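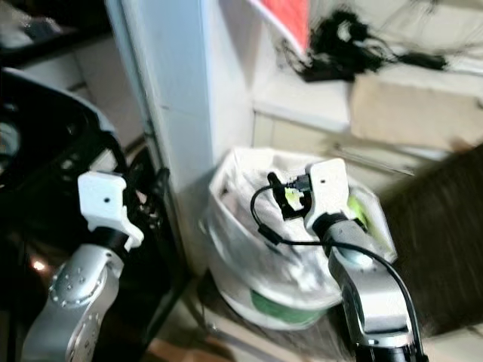 Figure 2. Black connector and cable held in the right gripper.

Adding a series and its episodes

Use this section to enter a television series in the Plollberg episode catalog. You need an account with editor rights.

1. Open Catalog and select New Series.
2. Type the series title exactly as it appears on screen. Leave out the year unless two series share a title.
3. In Network, pick a name from the list. The sample record uses Lotau.
4. Select Add Season, then enter the season number and the number of episodes ordered.
5. For each episode, fill in Title, Original Air Date and Writer. The sample record lists Themba Msimang as writer of "Flullstead," season 2, episode 4.
6. Enter the running time in minutes, without commercials.
7. Paste the summary into Synopsis. The field holds up to 893 characters, and longer text is rejected when you save.
8. Select Save Draft.

Note: Draft episodes are hidden from viewers. To show them, open the season page and select Publish.

Note: Two-part episodes get one record per part, even when both parts aired on the same night. Link them with the Continued In field.

Caution: Changing a season number after publishing also changes the address of every episode page in that season. Old links stop working — export the link list first.

Importing cast lists

Cast lists can be imported from a Visser file. Each file may hold up to 220 names. Guest roles must be marked G in the second column. Unmarked names are added to the main cast. A deleted import can be restored for 30 days from the History tab.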